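手持夹爪的手指选型,大家用黄色软的还是自己打的硬的?

版块:夹爪与末端执行器
标签:手持夹爪 双手采集 叠衣服 相机

1楼 楼主 Poka
开个帖求对比。我这边主要做布料类的任务,叠T恤、叠毛巾、把裤子翻面这种,双手各拿一只手持夹爪。之前一直用厂里配的黄色手指,就是中间镂空的那种长片,软硬适中。上个月手痒,自己用硬一点的料打了一副实心的,想着夹持力能上去,结果用了两个星期越用越迷糊。

先说我自己的感受。硬手指夹厚毛巾是真的稳,一夹一个准,拎起来抖两下都不掉。但是一到薄布就不行了,贴着床面去铲那个边,铲三次有两次滑开,要不就把底下的床单一起夹起来。软手指反过来,指尖会顺着床面弯一点点,薄布好捏得多,可是夹厚的东西久了手心发酸,因为要一直攥着。

还有一个问题是深色布。黑色的衣服在画面里一团黑,褶子都看不清,后面做标注的同事天天找我吵。所以想顺便问问,你们的相机曝光是锁死的还是自动的?

2楼 Nogueira
先问一句,你的硬手指指尖有没有倒角?我见过好几个人打实心的,前端直上直下,那肯定铲不进去啊。我自己那副前端磨成斜面,再贴一层薄硅胶皮,薄布也能捏,没你说的那么惨。

3楼 Poka(楼主)
倒了,倒得不大。硅胶皮我贴过,两天就翘边了,翘了以后还勾线,气死。你用的什么胶?

4楼 Nogueira
就普通的瞬干胶,贴之前用酒精擦干净,压一个晚上。别贴完就上手。

5楼 Ukard
我站软手指。说实话布料任务纠结夹持力没什么意义,一件T恤能有多重?真正难的是第一下捏起来的那个动作,手指能不能变形比什么都重要。我这边两种手指各跑了70条,同一个人,同一件衣服,软的返工明显少。原始记录在办公室电脑里,回头翻出来。

6楼 Uno
楼上各70条,还是同一个人,这个人平时用哪种?如果平时一直用软的,那测出来的就是熟练度了。我不是抬杠哈,我们组之前就吃过这个亏,换了手指第一天数据很难看,大家都说不行,结果练了几天又追回来了。

7楼 Ukard
……平时用软的。行吧,这条我认。不过你让一个新手上来就用硬的,他第一天就想摔夹爪你信不信。

8楼 Izzati Purba
我最近也在弄黑色布料,在卧室里做的,自然光,没有另外补灯。放两张026这一套的画面,大家可以看看黑布在这种光线下是什么样子,顺便看看软手指并拢夹布时的位置。
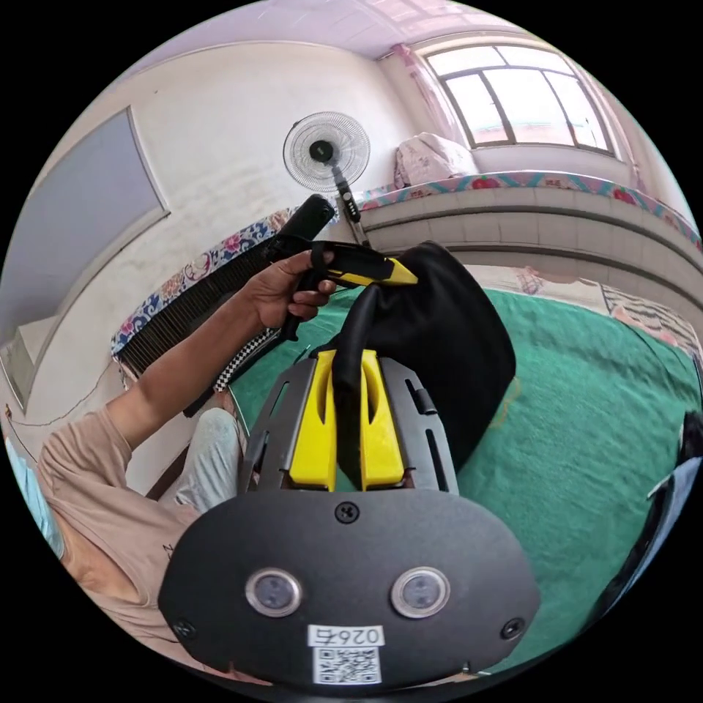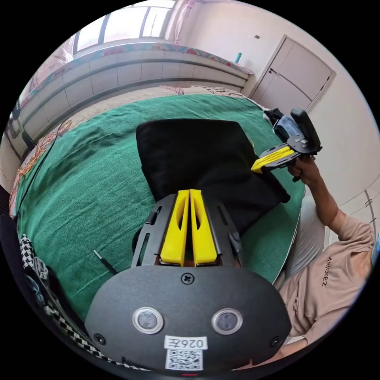 两张都是黄色镂空手指配黑布,床上垫的是绿色的。

我自己的体会:绿色垫底比白床单好太多了!布的外轮廓很清楚。但是布里面的褶子嘛,还是那句话,黑的就是黑的。第一张布是夹起来的状态,拧成一股的那一段就在指缝这里,我觉得这种捏法其实不太好,捏的布太多了,再放下去很难铺平。第二张布已经是差不多方方正正的一块放在毛巾上,右边那只夹爪的指尖也朝着布,这种角度我用得最顺手。

9楼 Poka(楼主)
谢谢谢谢,这个有用!绿色垫底我怎么没想到,我一直用的灰床单,黑衣服放上去简直是灾难。你那个窗户那么亮,曝光会不会被窗户带跑?

10楼 Izzati Purba
会啊,所以我后来尽量背对着窗坐,让夹爪朝房间里面。不过有时候床就在那里,转不过去,只能把纱帘拉上。曝光我用的自动,你们要是有锁曝光的参数求分享。

11楼 Cauã Lopes
锁曝光一派报到。我的做法是进房间先对着要叠的那块布测一次光,然后锁住,整场不动。窗户过曝就让它过曝,反正窗户又不用叠。自动曝光最大的毛病是衣服一靠近镜头整个画面突然变亮,背景全白,然后手一挪开又暗回去,训练的时候这种跳变挺烦的。

12楼 Uno
不同意楼上。锁了以后你换个位置就废了,从床边走到衣柜前面亮度差很多。我们试过锁的,一批292条里面后半段偏暗,最后都要单独处理。我觉得自动曝光加上限就够了,让它慢慢变,别一下子跳。

13楼 Cauã Lopes
那是你们一条里面跨两个区域,我说的是就在床上叠衣服,人都不挪窝的。任务不一样没法这么比。

14楼 Lawal Olatunji
插一句手指的。你们有没有人注意左右手磨损不一样?我是右撇子,右手那只指尖内侧的纹路磨得快很多,左手那只还跟新的一样。现在我每用满1,000条就左右对调一次。软的那种磨平了以后夹丝滑面料特别容易掉,不是手指型号的问题,单纯是旧了。楼主先看看你的黄手指用了多久再下结论。

15楼 Poka(楼主)
你这么一说我去看了一眼……内侧确实已经发亮了。这副从去年9月用到现在,没换过。那我前面的对比可能得打个折扣,新的硬手指对旧的软手指,不太公平。

16楼 Nogueira
哈哈哈哈我就说嘛。

17楼 Ukard
那不是更说明软的好吗,旧的都能在薄布上赢新的硬手指。

18楼 Nogueira
赢什么赢,他那个倒角都没磨到位,等他磨好了再来比。

19楼 Temitope Oyelaran
我用的是混搭,左手软右手硬。左手负责压布和捏边,右手负责拎。别笑,真的挺好用,叠浴巾的时候尤其舒服。缺点是两只手手感差太多,换回一样的头半小时会很别扭,而且换手指的时候容易装反,我在外壳上用记号笔写了字。

20楼 Uno
混搭对训练有没有影响?左右画面里手指形状都不一样,模型那边没意见?

21楼 Temitope Oyelaran
我只管采,模型那边到现在没来骂我,我就当没意见。不过我这种数据是单独放一个文件夹的,没跟别的混。你要是打算混着用,最好先问问后面的人。

22楼 Amarachi Odukoya
关于攥久了手酸,我提一个笨办法:把扳机行程调短。我原来张到最大,每次都要攥一大截,后来发现叠衣服根本用不到那么大的开口,限位往里收一点,手立刻轻松了。约74毫米的开口对我来说就够,抱枕之类的大件再放开。你们的机器不一定有这个限位,没有的话在导轨上卡个小垫块也行,记得重新标一次零位,不然开合读数会偏。

23楼 Poka(楼主)
这个好!晚上就去试。导轨上我打个卡扣,打好了把文件传上来。

24楼 Cauã Lopes
卡扣记得别挡到镜头下沿,我之前打过一个,装上去画面底下多了个黑角,白采了一个下午。

25楼 Poka(楼主)
收到。那我现在的计划是:软手指换新的,硬手指把前端斜面重新磨,再找一个两种都没用过的人来测,同一件黑T恤,绿毛巾垫底。曝光先按锁的来,自动的放第二轮。@Uno 你那个自动加上限的参数能不能发我一份?

26楼 Uno
私信你了。上限别照抄我的,我那边房间比较暗。

27楼 Ukard
黑T恤之外再加一件薄的雪纺吧,硬手指党敢不敢。

28楼 Nogueira
敢啊,加。硅胶皮记得压一个晚上。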